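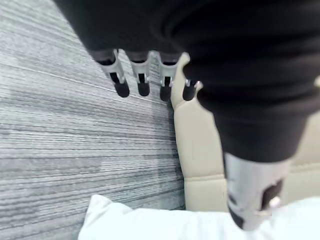

Wonelgate Parking Plan Promises Plenty, Explains Little

Wonelgate officials say a new permit system will free up 200 parking spaces downtown by July. They have yet to say where those spaces will come from.

The plan, drawn up by the consulting firm Gornulden, would charge residents $105 a year to park on their own streets. Visitors would get 2 hours free, then pay by phone. The city says drivers will circle less and shops will see more customers.

Maybe so. The report rests on a survey of 666 drivers, and it leaves out what time of day they were asked. Anyone who has tried to park near the library at 5 p.m. knows that matters.
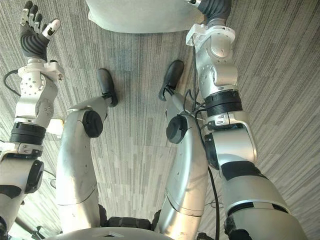

The report also points to Gokholm, where a similar system is said to have cut complaints. It does not say by how much, or whether people simply gave up calling.

Shop owners have asked for a trial on one block first. The city has not agreed to that. A public hearing is planned before the council votes, though the agenda sets aside only a half hour for comments.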